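Banent Hand-Held Gripper Set: Set-Up and Recording Guide
Section 4. Recording a two-handed pick-up task

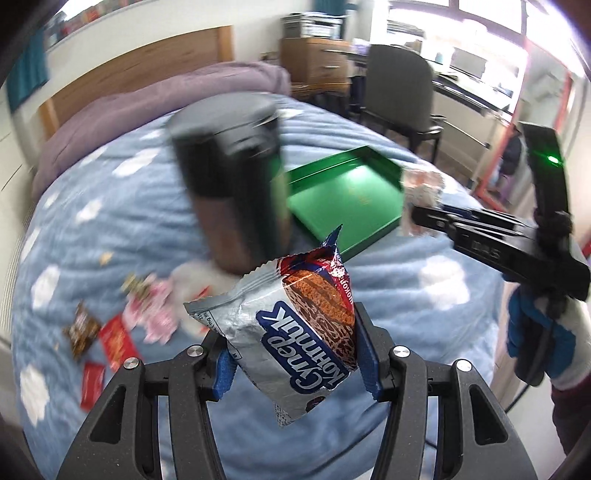
This section covers recording a clear-up task with both grippers, from laying out the items to checking the finished take. Read Section 3 (Pairing and Calibration) first. Clear-up tasks can be recorded on a table, a floor or a bed. Soft surfaces need more care than hard ones, and thin packaging is the hardest thing to pick up from them. Grip a wrapper by one corner, as with the silver foil snack bag held between the blue finger pads, and let the rest of it hang free. The bag does not have to be upright. The second gripper can work at the same time, provided each jaw stays in view of its own camera.

4.1 Before you start

1. Charge both grippers. A full charge takes 2 hours.
2. Wipe the finger pads with a dry cloth. Do not use alcohol on the pads.
3. Check that the screws on both arms of each gripper are tight.
4. Put on the gloves supplied with the set.
5. Connect the cable to each grip and route it down the outside of your forearm.
6. Turn on the cameras. Wait for a steady green light on each housing.

Note: If the light blinks, the camera has not paired. Go back to 3.4.

4.2 Laying out the items

1. Clear away anything that is not part of the task.
2. Set out the container that will receive the items. Use one with a low rim.
3. Scatter the wrappers within arm's reach. Vary the sizes and colors.
4. Add one or two items that are to be left in place, such as a mug or a tray.
5. Open the curtains or turn on the room light. Do not stand between the window and the items.

CAUTION: Use empty, closed drinkware only. The grippers are not sealed against liquids.

4.3 Recording

1. Hold both grippers over the work area with the jaws open.
2. Press the left trigger twice. A short tone marks the start of the take.
3. Pause for one second.
4. Lower one gripper over the first item. Close the jaw slowly until the pads meet.
5. Lift straight up, then move across to the container.
6. Open the jaw fully and wait for the item to drop before you pull back.
7. Repeat until all the wrappers have been moved.
8. Return both grippers to the start position and press the left trigger twice.

Keep each take under 30 seconds for a single item. Longer tasks should be split at a point where both jaws are open. Record at least 20 takes per layout, moving the items between takes.

Note: Fast swings blur the picture and may cause tracking to drop out. Slow down when the jaw is close to an item.

Note: If you miss a pick, try again in the same take. Bellus keeps retries as part of the training data. Discard the take only if you touched an item with your fingers.

CAUTION: Keep hair, sleeves and cables away from the jaw hinge.

4.4 Checking the take

1. Open the Bellus desktop program and select the last take.
2. Play the left and right views together.
3. Confirm that the finger pads can be seen throughout.
4. Mark the take Keep or Discard and enter the operator name.

If the two views are out of step, recalibrate before recording again. Takes made before the fault was noticed can be realigned using the procedure in Section 6.

Section revised August 4, 2022. Text: Maya Tarawneh. Procedure checked by Anas Twal.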